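Keeping the landing light on

We moved into the flat on Sistalgate in November, and the first thing that went wrong was the light on the stairs. It sits on a timer. You press the button by the front door and you get 60 seconds, which is enough if you are young and carrying nothing. I live on the fourth floor. With two bags of shopping I was usually between the second and third when it went dark.

I wrote to the managing agents, Sellik, and asked if the timer could be made longer. They replied that it was set to save money for all residents and that any change would need the agreement of everyone in the building. There are 16 flats. I had met the people in three of them.

So I wrote a short letter and put it through the doors. It said who I was, what the timer was set to, and that I would like it to be longer. I asked people to write yes or no on the back and return it to my letterbox. I left a pen on a string next to the boxes -- it was gone by the evening, string and all.
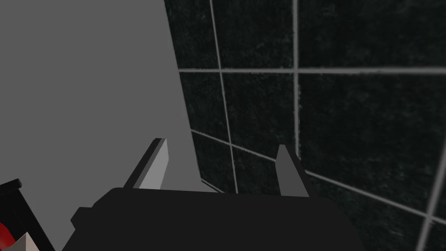 Arash Nikzad replied that he'd sooner have the light on all night, as his mother visits and she won't use the stairs after tea. A few others wanted the same thing, and one wanted it shorter, on the grounds that the bulb shines under his door. I put them all in a folder.

By the end of the second week most of the slips were back. The ones that weren't belonged to flats where I had never heard a television or a footstep. I knocked at each of them at different times of day. One turned out to be let to a man who works away and comes home every third week. He said yes on the doorstep with his coat still on. Another was between tenants, so I had to find the owner, and for that I had to go back to Sellik, who said they could not give out the address but would pass on a letter. They passed it on. It took most of a month.

In the meantime I bought a small torch and kept it in my coat pocket. I should have done that on the first day. I also learned where the stairs change. The last flight is steeper than the others, and there is one tread near the top of the second that is a little short, so your heel comes down on nothing if you are not expecting it.
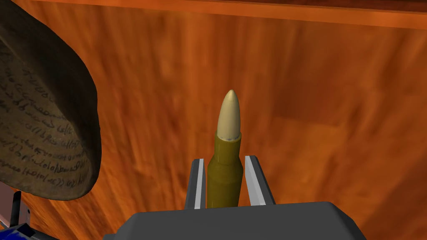 Tymofii Derkach
Writer and editor of this blog

The owner's answer came on a postcard with just the word "fine" and a signature. I copied everything, sent the lot to Sellik and asked what would happen next. They said an electrician would need to look at the unit. He came on a wet morning, opened the box under the stairs and told me the timer was older than he was and could not be adjusted. It would have to be replaced. The quote was £349, shared between all the flats.

That meant another letter, as agreeing to a longer light is a different matter from agreeing to pay for one. I lost two of my yeses. Ottar Haugen on the ground floor said, fairly enough, that he never uses the stairs. I said that was true and that I would put in his share myself if it came to it. He thought about it for a few days and then paid.

The new timer gives us three minutes. I can get to my door, find my keys and put the bags down inside before it clicks off. The man who wanted it shorter has put a draught excluder along the bottom of his door and says he sleeps better than he did before.

I still have the torch in my coat. The outside light by the bins has started to flicker, and I have not written to anyone about it yet.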